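Stimard Garment Handling Study: Frequently Asked Questions

Last updated November 9, 2024

What is the Stimard study?
Stimard is a research project of the Skulstead Laboratory on how robots can learn to handle clothing. It examines whether a control policy trained on demonstrations made with hand-held grippers can be used on a two-armed robot without further recordings on the robot itself.

Why study clothing?
A shirt has no fixed shape. It may be spread out, bunched or folded under itself, and each grasp changes the rest of it. Methods that work well for rigid parts often fail on fabric, and progress here is useful for laundry services and home care.

How are demonstrations recorded?
An operator holds one gripper in each hand and performs the task directly. The position of each gripper and the opening of its fingers are logged together with the camera view. Operators complete a short training course before their recordings are accepted.

How large is the data set?
The current release contains 2551 demonstrations. Of these, 702 were set aside for testing and were never used in training. The work was carried out by 28 operators.

What were the main results?
The policy was reliable at flattening and at the first sleeve fold. It was less reliable at the final fold, where the fabric is thickest and small errors in finger position matter most. Most failed trials began with a grasp that took hold of two layers instead of one. The full results by task stage are given in the May report.

Does the surface matter?
Yes. Fabric slides on a hard table and drags on a soft one. A policy trained only on tables lost accuracy when the garment was placed on a bed or mattress – chiefly because the fingers pressed into the surface before closing. Soft surfaces were therefore added to the second round of recording. 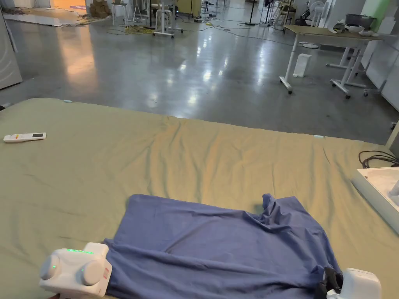 Adding these recordings reduced the number of missed grasps on soft surfaces and did not lower performance on tables. The laboratory has not yet tested bedding with loose covers.

Are the rooms cleared before recording?
No. Ordinary objects may remain on or near the work surface. A policy that has seen only bare surroundings tends to perform poorly elsewhere.

May other institutions use the data?
Yes, for non-commercial research. Requests are handled by the Weltumance data office, and a signed use agreement is required. Applicants should allow 27 days for a reply.

Who funds the project?
Stimard is supported by a grant from the Bjarnason Foundation. The foundation has no part in the design of the trials or in decisions on publication.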